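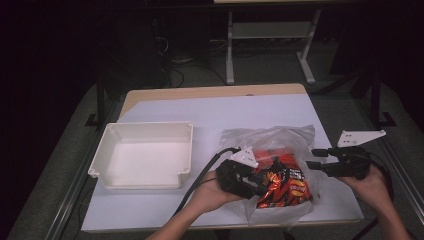

Slipping Grippers FAQ: what went wrong with our finger pads, and what to do if yours are doing the same thing

Last updated July 28, 2022

I run the hand-held gripper sessions for the Gutumow project, and since June I've been getting the same handful of emails over and over. So I'm putting the answers in one place. If you're here because your bags keep sliding out of the jaws, hi, welcome, you have my sympathy!

What was the fault?

The foam pads on the fingers wore down and stopped gripping. We saw it first with snack bags in clear plastic, the task where you take the outer bag off and put the chips in the tray. The jaws would close, the width reading would look perfect, and then the bag would slither out halfway through the lift. We lost a lot of episodes that way before I caught on.

How many episodes were affected?

We went back through 1,873 of them and threw out 512. Some of those were borderline and I could have argued to keep them, but I didn't want a policy learning that a closed jaw means a held bag. If you pulled the data before the cleanup, please download it again.

Why didn't the software flag it?

The Ravurance logger only knows how far apart the fingers are. A thin fold of plastic pinched between two good pads and a thin fold of plastic sliding between two bad ones give you pretty much the same number. There's no force sensor in these. I kept blaming the calibration (I recalibrated one pair 3 times in an afternoon, which was a great use of my life) when I should have been looking at the foam.

How do I know if my pads are worn?

Look at them straight on, under a decent light, with the jaws open. You're checking the edges first.
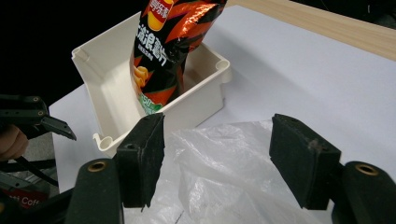
Fraying down one edge counts as worn in my book, even if the middle still looks okay. Bags get pinched right at the tips and edges, so that's where the grip goes. A dusty, scuffed surface is a maybe. Wipe it with a barely damp cloth, let it dry all the way, and try again. If a bag still creeps when you hold it up and count to ten, change the pad.

Don't go by feel with your thumb, by the way. Skin sticks to old foam just fine. Shiny foil doesn't.

Can I change only one pad?

Please don't. I tried it to save foam and ended up with a gripper that dragged everything toward the new side. Change both pads on a gripper together. You can leave the other gripper alone if it passes the hold test.

Which foam should I use?

We switched to the black Hustari sheet, the softer one, and cut it to the size of the finger face. The original pads came from Hayashi with the kit and they were perfectly good foam, we just ran them way too long. That part's on me. The build notes never gave a replacement interval and I never asked for one.

How often do you replace them now?

Every 2 weeks when we're recording full days, sooner if an edge starts to lift. I write the date on a bit of tape on the storage case, because I will absolutely not remember otherwise.

Was anyone hurt?

No, but there's a safety side to this and I'd like people to take it seriously. When the pads slip, you squeeze harder. Everybody does it, me included, and you don't notice until your hand is cramping. One of our operators had a sore thumb for days. Then somebody else let go of a gripper in the middle of a squeeze, and the jaws snapped open and caught a fingertip on the other hand. It was only a pinch and the skin wasn't broken, but it was enough for me to stop the session.

So the rules now are: if you're squeezing harder than you did this morning, stop and check the pads. Keep your bare fingers behind the mounting arms at all times. And if a bag gets stuck in the jaws, set the gripper down on the table before you pull it free.

What about the cables?

Glad someone asked! The slipping made this worse too. People started twisting their wrists to hang on to things, and the cables got yanked around at the back of the gripper. We had a connector work itself loose that way and lost tracking on the left side for most of a morning. Leave yourself slack, let the cable fall off the table on your own side, and don't cross left over right. Check the floor before you step back as well.

Do I need to redo my own recordings?

Depends on what you picked up. Boxes, cups and anything stiff seemed to survive worn pads pretty well for us. Thin plastic and foil did not. I'd start with those, and watch the moment right after the lift, when the bag is off the table and nothing else is holding it up. If it's lower in the jaws at the end than at the start, toss it.

Should the outer bag stay on the table after you take it off?

For this task, yes, just drop it and carry on with the chips. But pull it away before the next run. Loose plastic under the fingers gets picked up by accident all the time, and with worn pads it acts like a slippery liner between the foam and whatever you're trying to grab.

I changed the pads and it still slips. Now what?

Check that the adhesive isn't the thing moving. Mine did that when I stuck new foam over old glue. Scrape the finger face clean, wipe it with alcohol, press the pad on hard and leave it overnight with the jaws shut on a folded rag. If it's still slipping after that, send me a short clip of a lift along with a close-up of both fingers and I'll take a look.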